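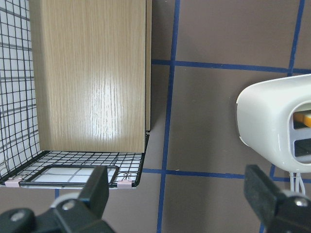 Vista desde la muñeca: estante de rejilla y tostadora, con la cuadrícula azul de referencia

Foro Dridetside > Células y manipulación > Normas y buenas prácticas

cota_cero
Abro hilo por la revisión de la instrucción interna de celdas con dos brazos. Propuesta para el apartado de disposición de objetos:
1. Cuadrícula de cinta en toda la mesa antes de colocar nada.
2. Holgura mínima de 50 mm entre la punta de los dedos y cualquier objeto que no se vaya a agarrar.
3. Velocidad limitada al 15 % en la primera pasada de cada disposición nueva.
4. Cables de los objetos fuera del volumen de trabajo.
Se admiten objeciones, mejor con motivo.

par_nominal
El punto 2 no se puede cumplir con dos brazos sobre la misma mesa. En Zundbridge lo intentamos en diciembre y acabamos firmando excepciones para casi todas las tareas. La holgura tiene que depender de la fase: aproximación, agarre, retirada. Un único valor no sirve.

cota_cero
Un único valor se audita. Tres valores por fase se discuten en cada turno.
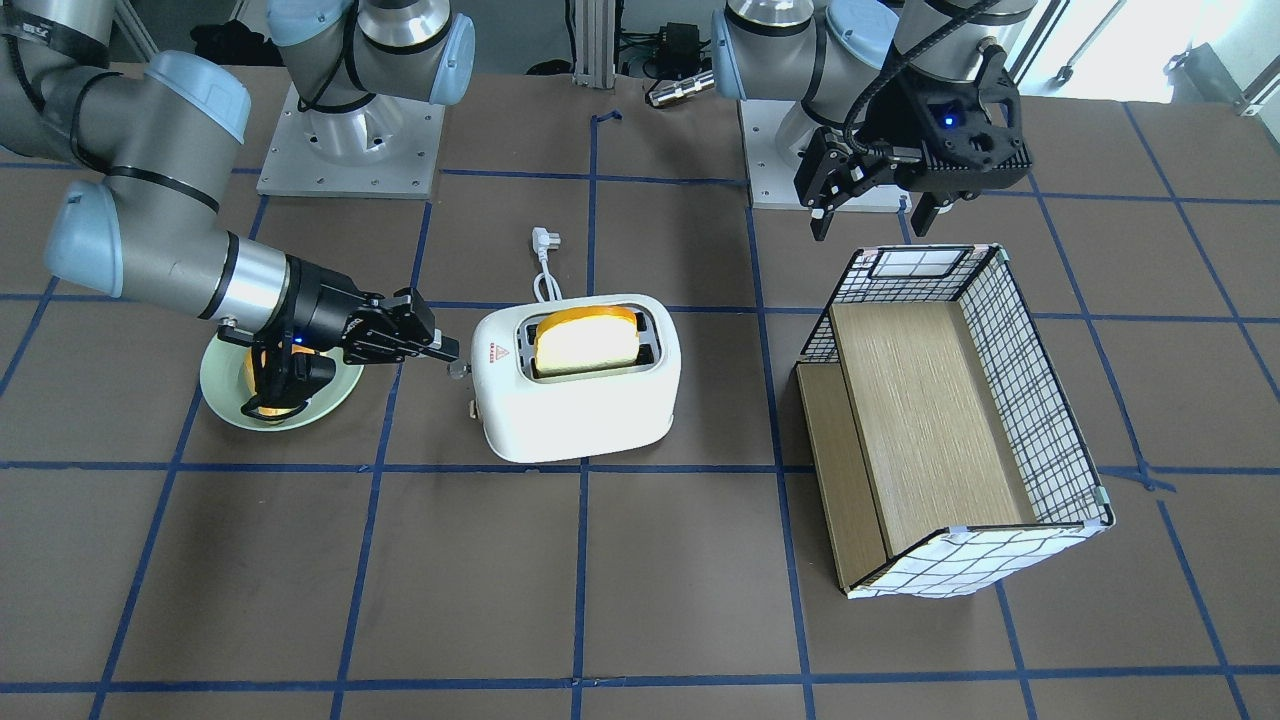 Con esta disposición, el brazo que trabaja sobre el plato tiene los dedos muy cerca del mando de la tostadora, y el otro está más alto y más atrás, hacia la cesta. Si aplico los 50 mm al pie de la letra, hay que separar el plato. Lo acepto. Lo que no acepto es decidirlo con el programa ya cargado – la posición de cada objeto se fija antes y se anota por casilla.

rejilla_7
Punto 4: de acuerdo en el fondo, mal redactado. El cable enrollado detrás de la tostadora está sobre la mesa, con la clavija a la vista. ¿Eso es dentro o fuera? Según el texto, dentro. Yo pondría «recogido y sujeto, fuera de las trayectorias de ambos brazos». Y falta decir que el aparato va desenchufado salvo que la tarea exija lo contrario.

par_nominal
Secundo lo de desenchufado. Sobre la cinta: en los tramos empalmados quedan huecos y solapes. Para situar objetos a ojo vale, como referencia de calibración no. Que conste en el texto.

cota_cero
Consta. Queda así: «La cuadrícula es orientativa y no sustituye a la calibración».

husillo_b
Nosotros usamos la plantilla Lemaire, hoja 91, que ya separa holgura por fase. De unas 373 pasadas registradas, las paradas por contacto se concentraron en la retirada, casi siempre con rejillas de alambre: el dedo entra en la malla y sale enganchado. Para cestas y estantes de ese tipo pediría retirada vertical obligatoria.

rejilla_7
Vertical no, según la normal de la cara. Si la cesta está inclinada, subir en vertical arrastra la malla.

husillo_b
Depende de la inclinación. Con poca, vertical y despacio.

cota_cero
Cuelgo el borrador B en la carpeta Disby con 2, 3 y 4 modificados. La retirada queda entre corchetes hasta que alguien aporte medidas.

par_nominal
El 3 no lo había tocado nadie. ¿Qué ha cambiado?

cota_cero
«Primera pasada» ahora incluye cualquier cambio de casilla.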